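Scene validation in simulated manipulation

Contributed by Yu-na Wang – May
Last updated: May
212 shares | 13 comments

Scene validation is the checking of a simulated workspace before a robot arm is tested in it or trained on it. It applies to household scenes in particular, where small objects are placed on furniture and fixtures that were not designed as work surfaces. The term covers the placement of objects, the space around the arm, and the records kept with each scene.

Background

Early practice left scene checks to the person who built the scene. The Broto guideline, edited by Sylvie MacPherson, was the first in its field to set out written requirements. Its current edition contains 136 clauses in three parts: geometry, contact and reporting. The Ullelel laboratory adopted the geometry part in full and the other two with changes.

Placement of objects

Under the guideline, every object must rest on a surface, be held by the gripper, or be marked as fixed. An object with no support must be reported, even when it plays no part in the task. Two solid objects may touch but may not share the same space. Where objects are crowded together, as on the lid of a toilet tank, the check is made from at least two viewpoints, as one object often hides the contact points of another.
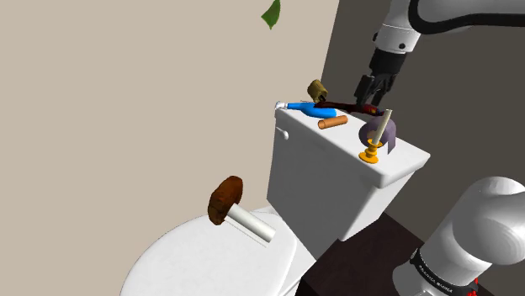
A candle in its holder and a blue bottle share the top of the tank with other small objects.
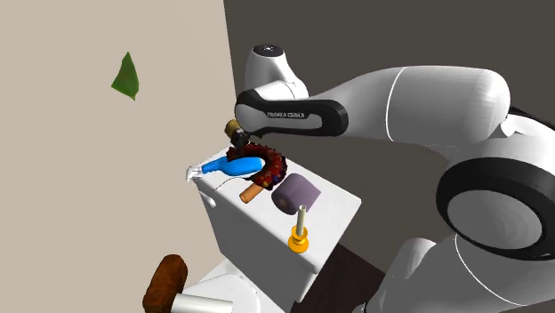 Objects that extend past the edge of a surface are permitted if their weight is supported. The reviewer records the overhang and notes whether the arm could strike the object on its approach. Tall, narrow items are reviewed separately – they tip easily, and a fall may change the position of everything near them.

Clearance and reporting

The arm must be able to reach its starting position without passing through a wall or fixture. Clearance is measured from the outer shell of each link, with cables included where they are modeled. A scene that fails this check is returned to its builder and may not be used for scoring.

Reports list the scene version, the starting position of the arm and any known faults. A faulty scene may be kept for training if the fault is declared. The Brulance method, used by several smaller laboratories, is stricter and removes such scenes entirely.

Criticism

Mao, a competing set of rules, holds that heavy filtering makes simulated homes tidier than real ones. Its supporters accept clutter of any density and require only that physical errors be labeled. The Broto editors have replied that clutter and error are separate matters, and a revised clause on dense arrangements is under review.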